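Clurnano Hand-Held Teaching Grippers

Sold as a left and right pair. The operator holds one in each hand and does the task directly, with no robot arm needed at the table. Each recording is saved as one demonstration.

Pads: replaceable, 2 per gripper
Cable length: 3 m
Warranty: 5 years

Sorting toy blocks at a tabletop station

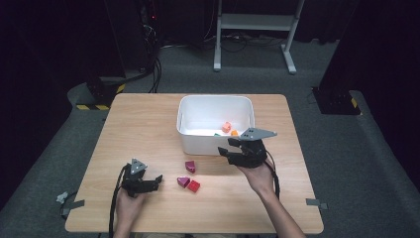
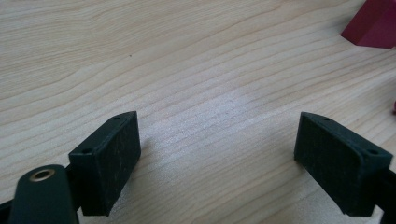 Ordering

Pairs ship from Sasten in May. For spare pads, write to Leif Ingvarsson.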